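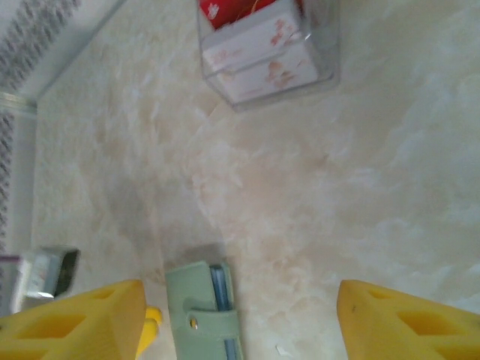

The quote is never the price

Lambros Mitsotakis-Vlachou has talked more people out of buying robot arms than into it. He doesn't put that on his invoices, but he says it within five minutes of sitting down, and he seems pleased with it.

He spent most of his working life in purchasing, first for a packaging firm and then for Raptis, a returns and lost property handler that sorts what people leave behind on trains and in hotel rooms. Wallets, glasses cases, key rings, chargers, half a deck of cards. Since leaving he has worked for small companies that have a sales quote in hand and want a second pair of eyes on it before they sign.

"They call me when the deposit is due," he says. "I'd rather they called when the brochure came. By the time there's a deposit somebody has already told the owner it's a good idea, and now I'm the man who ruins it."

We talked over two afternoons, mostly about a single purchase: a two-finger arm for a sorting counter at Kandale, a small firm that handles personal items for a handful of hotels. The arm came from Plamberg. The trial has now run 116 days, and he still won't say whether they should keep it.

"What would I be saying yes to? Ask me what they bought it for. It was to pick up small things from a counter and put them in the right tray. Fine. So which small things? The quote said 'assorted personal effects.' That's three words, and those three words are where all the money went."

A wallet, he says, is a good place to start an argument. It's flat and a bit soft, it may have a flap with a snap on it, and it lies close to the surface. Two fingers coming down with a wide gap between them have to close on something that doesn't stand up very far.

"The salesman brings a block. Of course he brings a block! It has straight sides, it weighs what he says it weighs, and the arm picks it up all day long. I asked him to try my wallet. He said they could certainly look into it as a second phase. Whenever you hear 'second phase,' get your pen out."

His advice to Kandale was to write its own test before talking about price at all. He had the staff pull items from the shelf: a soft wallet, a clear box with printed cards in it, a shiny metal container that doesn't lie flat. Those went into the purchase agreement by type, along with how many tries the arm was allowed at each.

Clear plastic worries him most. He has sat through enough demonstrations to distrust any that leave it out.

"You can see through it. So can the camera, and then what does it think it's looking at, the box or the cards inside? I'm not an engineer, I don't have to answer that. I have to make sure the person selling it answers it, in writing, before the money moves. Shiny metal, same thing. Put one of each on the counter and watch how the salesman's face changes."

The counter itself turned into a line in the budget. Kandale's first plan assumed the arm would work on whatever surface was already there. Lambros asked whether the supplier had ever run it on a swirly, marbled top, the kind with pale patches and darker streaks through it, or only on plain gray matting. He got a long email back that he describes as "friendly."

"A person doesn't care what the counter looks like. I don't know that the machine cares either. But I've seen a quote for a replacement work surface arrive three weeks after installation, and it was not a small quote. So now I ask first. If they tell me the surface is fine, good, put it in the contract that it's fine."

Then there are the fingers. Buyers look at the arm, he says, and hardly glance at the end of it, where the wear is. He asks for the price of a spare pair, the delivery time for a spare pair, and whether the buyer is allowed to have them made somewhere else. At Kandale the answer to the last question took 30 days to arrive.

"It was yes, in the end. You can have them made. But they'd have happily sold us theirs forever."

The other supplier in the running was Hinulura, which offered a monthly rental. He didn't care for that deal either, though he admits it was easier to read. The rental covered the arm and the software. It left out training, the person who had to stand next to it for the first weeks, and anything the company called "application tuning," a phrase he repeats slowly, twice.

"Tuning is labor. It's somebody sitting there putting a wallet down, picking it up, turning it a little, putting it down again. Hundreds of times. Maybe they do it, maybe your own people do it. If it's your own people, then you're paying their wages and they're not sorting. I put that in the sheet as a cost and the owner said, but they're here anyway. They are not here anyway! They're here to sort."

His sheet, as he calls it, is one page. The left column is the quote. The right column is everything he could get someone to admit to. For Kandale the left side had 4 lines and the right side kept going onto the back of the paper. He counts staff hours, spare parts, the surface, lighting, insurance, and the floor space the arm takes up when it isn't doing anything. He also has a line for giving up, meaning what it costs to unbolt the thing and go back to how you worked before.

I ask if the last one isn't a little gloomy.

"Why gloomy? You price the divorce when you're still friends. If the number is low, you can afford to try it. I've told clients to go ahead for exactly that reason."

He is less patient with payback figures. The brochure for Kandale's model promised the machine would pay for itself in under two years, based on a sorter working full shifts, five days a week. Kandale sorts in the mornings. In the first stretch of the trial the arm handled 1,044 items, and the company was proud of that until he asked how many had needed a hand from somebody.

"They hadn't written it down. So we have a number, and I can't use it. It could be a wonderful number. We started over with a sheet of paper and a pencil tied to the bench, and you make a mark every time you touch something. Very modern."

What do the marks say so far? He shrugs. Mornings are better than he expected. Soft things are worse than the supplier said, and better than he said, which he reports with visible annoyance. He would like to see a busy month before he gives an opinion, and the trial agreement, at his insistence, lets Kandale extend without paying a new fee.

I put it to him that a firm could also lose money by waiting, that the competitors are buying, and that hand sorting isn't free.

"No, it isn't. That's a fair point and I make it myself sometimes. I had a client who waited three years because of me, and I think now he should have waited one. But when people say the competitors are buying, I ask which competitors, and did you call them? Call them. Ask if it's running today, this afternoon. Don't ask if they like it. People like what they've paid for."

He has a few habits he'd pass on to anyone holding a quote. Visit a site the supplier didn't pick for you. Go at a bad hour. Bring your own objects in a bag, including the ones that give your staff trouble, and put them down crooked. If the supplier straightens one, write that down too.

And keep some money back. At Kandale the final payment is tied to the test list, wallet and clear box included, and it stays with the buyer until every type on it has passed. Plamberg pushed hard against the clause and then signed.

"They weren't happy. But they've been very quick on the phone ever since."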